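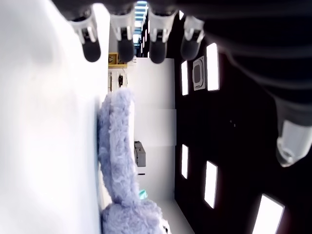 Most schools teach handwriting for two or three years and then leave it alone. At Nurmi, a primary school of 119 pupils on the edge of Jernthorpe, lessons in penmanship now continue until the final grade, and the teaching staff have spent the past year examining what the additional time has brought. Their starting point was the hand itself. A row of four fingers with a thumb set across from them can hold a pencil in a surprising number of ways, and by the age of seven most children have settled on one of them for life.

The school returned to daily practice in September. Each class sets aside 10 minutes after the morning break, and pupils work on unlined paper for the first month before ruled sheets are introduced. Vilja Salminen, the head teacher, had expected objections from parents who would have preferred more keyboard instruction. A few were received. The larger number of letters, however, came from grandparents, several of whom enclosed samples of their own school copybooks.

Those copybooks are now kept in the library, where the older pupils consult them for a project on regional letterforms. The Jernthorpe capital R, with its long trailing leg, fell out of use when the district adopted a simplified alphabet. It has since reappeared on lunch boxes and gym bags throughout the building. 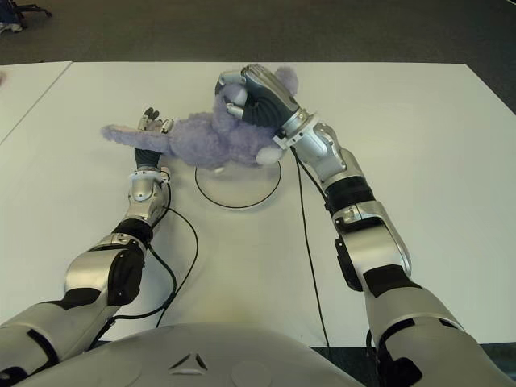
Irja Kauppinen doubts that the old alphabet deserves so much attention. Legibility should come first, she argues, and a child who can write a clear page of notes at a comfortable speed has learned what is needed. She would drop the decorative capitals altogether and give the time to spacing, which in her view is taught badly almost everywhere.

The staff have accepted part of that argument. Beginning in January, the two youngest classes will practice only lowercase letters and the joins between them. Capitals will follow in the spring, in the simplified form, with the older shapes offered as an optional exercise.

Left-handed pupils have required separate planning. Impi Niskanen, who coordinates the lower grades, found that the school's printed guides showed the paper slanted in one direction only. New sheets were drawn up over the winter break – a modest expense – and left-handed children are now seated so that neighboring elbows do not meet.

The school has collected around 1,030 pages of pupil writing, filed by grade and by month. Teachers will read them again in June, before deciding whether the daily session should remain at its present length.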